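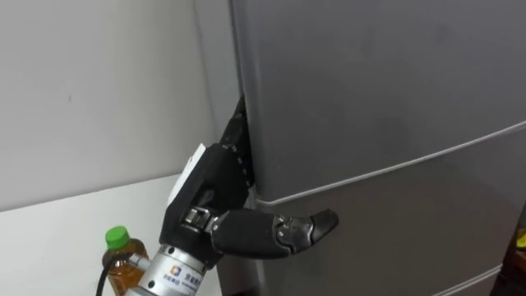
The email said I had placed sixth on the waiting list, and the next one, eleven days later, said I was in, and could I please confirm my weight class by midnight. I was standing in line at the pharmacy with cough drops in my hand. I put the cough drops back. I don't know why, I still had the cough.

So that was how I got to go to the regional judo open in Prellholm at thirty-eight, with a knee that clicks on stairs.

I should say I hadn't competed in nine years. I teach the little kids at the Betby club, mostly how to fall down and how not to cry about it, and I'd only sent in the form on account of a dare from the other coach, who then went and sprained her thumb on a car door. The entry fee was 90 dollars. You don't get it back if you chicken out, and believe me, I read that page twice.

My bus left Brirton at five in the morning. It's 490 miles, and they stop for breakfast at a gas station where the eggs come in a square. I had half of mine. I'd been weighing myself on the bathroom scale, the hallway scale (don't ask why we have two) and the one at the feed store, and they all disagreed, so I was eating like a nervous bird.

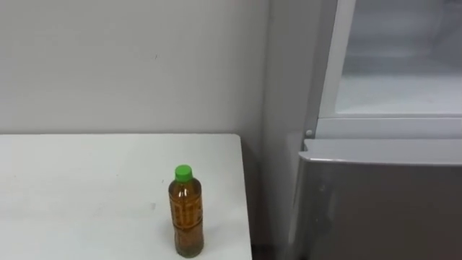
Tea, by the look of it.

I made weight. The woman at the table wrote it down without looking up and pinned number 657 on my bag, and that was the whole ceremony. I'd pictured something more, I guess. A nod.

Then you wait. I'd forgotten that part completely – the hours of sitting on a gym floor with your jacket half on, listening for your mat to be called, watching girls of nineteen bounce around like their bones were made of something else. One of them asked if I was somebody's mom. I said no, I was in her bracket, and she went bright red and offered me a banana. I took the banana!

My first match lasted 90 seconds. I won it, and I'd love to tell you how, but all I remember is a sleeve in my left hand and then the ceiling lights swinging past and her under me instead of the other way around. The referee's arm went up. I looked behind me to see who it was for.

The second match was the banana girl.

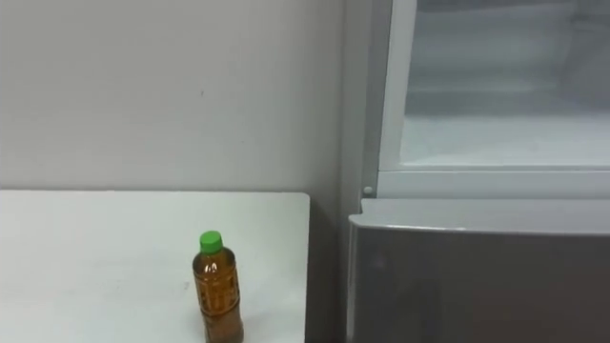

Prellholm, October

She threw me so cleanly that I had time to think, oh, that's nice, before I landed. Slapped the mat just like I teach the six-year-olds. She helped me up and tied my belt back on for me, since my fingers had quit, and we bowed, and I walked off to the wrong corner and had to be turned around.

Afterward I sat on my bag under the big Magnusson Flooring banner and called home. My daughter wanted to know if I'd cried. I said a little, in the shower. She said that was allowed as long as I'd fallen right.

The bus back didn't leave until nine. I ate two hamburgers.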